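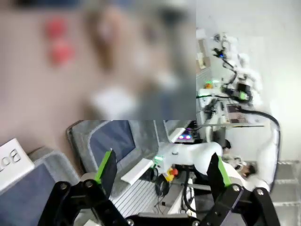 Flisine two-finger gripper kit: review after one build

Posted March 12, 2022 by Lavanya Hegde

The Flisine kit is a parallel gripper for small arms, sold as a bag of parts with a controller board and a printed manual. I built one on a shared bench at the Besdale workshop and have run it on and off since. I paid for the kit myself. The earlier version, reviewed on this site by Abílio Fonseca, used a different motor mount, and his notes on that part no longer apply.

Contents and assembly

The linkage plates come cut and finished, black, with the bolts in a separate tray. The plates are handed, left and right, and the only marking is a small notch on the inner edge. I fitted one pair the wrong way round and did not notice until the fingers met off centre. Taking it apart again cost me most of an evening.

The manual is 31 pages long. The mechanical section is good, with clear line drawings and the bolt lengths printed at each step. The wiring section is poor. It refers to a connector by a letter that does not appear on the board, and the diagram for the wrist cable is drawn from the back without saying so. Eftychia Vlachopoulos, who built hers the month before mine, had pencilled the right order into her copy and I worked from that.

Total build time was 4 hours, including the rebuilt finger. The tools supplied are two hex keys, one of which rounded off at the second joint. Use your own. Thread lock is not included and is needed on the pivot bolts. Without it mine worked loose during the first long run.

Finger pads

The pads slide over the fingertips and are held by a single screw from behind. They grip smooth plastic and card well. On thin metal they slip unless the closing force is turned up, and at that setting they leave a mark on softwood. I tried a strip of bicycle inner tube glued over one pad as a cheap fix. It helped with metal and made everything else worse, so I took it off.

Changing a pad takes under a minute once the screw has been eased the first time. Spares are sold in pairs only.

Mounting and cable

The adaptor plate fits the usual small flange pattern. Ours needed the holes opened slightly with a round file, which may be the fault of our flange. There is enough room behind the plate for a small wrist camera if the bracket is kept thin. With the camera close in, the fingers fill the lower part of the view, and anything held between them hides what lies behind it. Plan the camera angle before drilling. I drilled first and have a spare pair of holes to show for it.

The supplied cable is too short to reach the wrist with a proper service loop. I replaced it with one from Peng, with the same connectors and a softer jacket, and tied it at 3 points along the arm. Leave more slack at the last joint than looks tidy.

Control

The board takes position and force commands over a serial line. The library is small and does what the manual says. Opening and closing are repeatable enough for pick and place with small boxes. Force readings drift as the motor warms, and zeroing them every 20 cycles kept them usable for me. There is no way to zero while the gripper is holding something.

The board has an input for an external stop. Wire it up. It is optional in the manual and should not be. With the input open the motor is released, so a held part will drop, and Zhenhua Lu pointed out that this matters if the arm is over anything fragile. A jumper selects hold instead of release. It is described in the appendix and nowhere else.

Noise

Low in normal use. There is a faint whine at full force which carries in a quiet room. Xóchitl Ibarra works two benches along and asked me to lower the force limit in the afternoons, which I did.

Compared with the Vulance

The Vulance gripper opens wider and arrives assembled. It is also heavier, which a small arm will feel at full reach, and the fingers cannot be taken apart for cleaning. For moving boxes of mixed sizes I would choose the Vulance. For light parts, or where you expect to alter the fingers, the Flisine is the better buy.

Good: linkage plates, pad changes, weight, mechanical drawings.
Poor: wiring section, cable length, hex keys, force drift.

Flisine replied to my message about the connector lettering and said a corrected sheet will be in the box from May. Owners of the current kit can ask for it by email.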